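Mersha Notes: Automation in the Dish Room, and What It Means for Staff

The introduction of small automated arms at the Filach kitchens has prompted a number of enquiries, and I set out my own view of the matter on this page. I write in a personal capacity, having managed the clearing and return stations at the Prudska site for several years.

The work concerned is modest. Plates and trays come back from the dining hall and must be sorted at a table before washing. It is repetitive work, and on a full service one person may stand at the same table for 2 hours without a proper change of posture. The arm, which we call Nonlow after the project that supplied it, is being taught to take over part of this sorting. Staff place the items, mark their positions and correct the arm when it chooses badly.

Practice is carried out on clean crockery, in the afternoon, once lunch has been cleared. Colleagues were consulted on the layout, and the use of tape was their proposal.

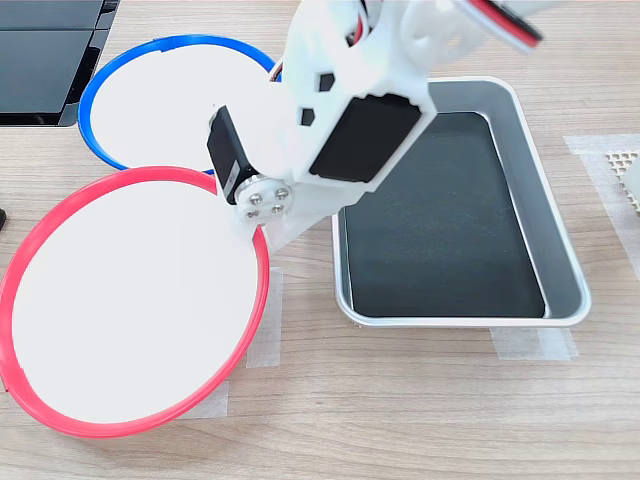
Zinash Dinsa has asked that the new duties be written into the job description before the arm is used in a live service, and remarked that teaching a machine is skilled work and ought to be paid as such. I consider the request reasonable and have forwarded it with my support.

No post has been withdrawn. The rota has changed, however. Each sorter now spends 20 minutes of the shift on set-up and correction, and the afternoon handover begins earlier in consequence. Some colleagues welcome the variety. Others have told me that they preferred the old arrangement, in which conversation across the table was easier and the pace was their own.

There is also the question of responsibility. Where an item is broken, the present rule charges it to the station — a rule written when every station was staffed by hand. I have asked for it to be suspended during the trial. A reply is expected in May, and the arm will remain on practice work until it has been received.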